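Test Technician, Low-Cost Arms and Grippers (fixed term, part time possible)

Tolideck - Manipulation Test Bench
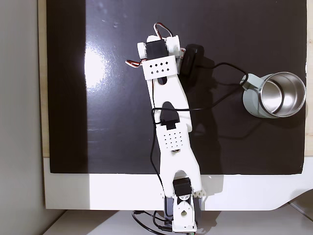

Tolideck tests small robot arms, grippers, wrist cameras and controllers for companies that build with them and do not have a bench of their own. We are hiring one technician for the Grorkel comparison, which starts in May and runs for 45 weeks. The post may be extended if the second phase is funded. No decision on that has been made.

Background

The Grorkel comparison covers printed arms driven by hobby-class servos. Three gripper designs will be run on the same arm geometry, with the same controller firmware, against a fixed set of household objects: mugs, bottles, folded cloth, cutlery, small boxes. Each gripper is scored on grasp success, repeatability of approach, time to failure and the amount of adjustment it needs between sessions. Teleoperated and scripted runs are both included and are reported separately.

A second strand compares wrist camera mounts. Side-mounted units change the balance of the last link and add a cable that has to be managed through the full range of motion. We want numbers on how much this costs in positioning error and how often a cable snag ends a run.

What you will do

Set up and home the arms at the start of each session and record servo offsets.
Run the trial list, 700 trials per gripper, following the written protocol.
Reset objects to their marked start poses between trials.
Label each trial as success, partial, drop, no contact or abort. The definitions are in the protocol and are not open to interpretation on the day.
Replace servos, horns, fingers and printed links as they wear. Log every part change with the trial number at which it was made.
Print spare parts and check them against the gauge before fitting.
Route and strain-relieve camera and servo cables, and note any change in routing.
Check logs for dropped packets, missing video and clock drift before leaving the bench.

You will not be asked to write the analysis code. Zakhar Demchenko maintains it. You will be expected to read its output and say when a result looks wrong.

What we need from you

Experience assembling and repairing small electromechanical equipment. A degree is not required. Model aircraft, camera repair, printer maintenance and similar backgrounds are all acceptable if you can show the work.
Ability to follow a test protocol for several hours without drifting from it.
Basic command line use on Linux. You should be able to start a script, read an error message and find a serial port.
Clear written notes in English.
Good close vision, corrected or not, and steady hands for small fasteners.

Useful but not required

Serial bus servos, including ID assignment and current limits.
Camera calibration.
Leader-follower teleoperation.
Slicing and printing in PLA or PETG, and knowing when a failed part is a print problem and when it is a load problem.
Spanish. Part of the team works from the Durán office, and the print shop notes are kept in Spanish.

Hours and pay

The post pays 1600 per month before tax at half time, in local currency, and double that at full time. Please state which you are applying for. Bench hours are fixed in advance. Sessions start at 9:00 and a session in progress is not interrupted for meetings. One Saturday session a month is required for the long endurance runs - these hours are taken back during the following week.

The work is on site. The bench cannot be operated remotely and we do not offer a remote version of this post.

Who you will work with

Rocío Mansilla leads the bench and is the line manager for this post. Razia Rind wrote the gripper protocol and will train you on it during the first three weeks. Patricio Bravo runs the print shop. Controller questions go to Clerik, our firmware supplier, through Zakhar.

How to apply

Send a resume of no more than two pages, plus one page describing a mechanical or electrical fault you traced and fixed. State what you observed, what you ruled out and what you changed. Photos are welcome. A cover letter is not needed and will not be scored.

Shortlisted applicants will be invited to a paid practical at the bench. It consists of replacing one servo on an assembled arm, re-homing it, and running a short block of grasp trials with written labels. Tools are supplied. Your labels will be compared with ours from the video.

Applications and questions go to Valentina Quezada, using the contact form on the Tolideck careers page. Put "Grorkel bench" in the subject line. All applicants receive a reply, including those not shortlisted.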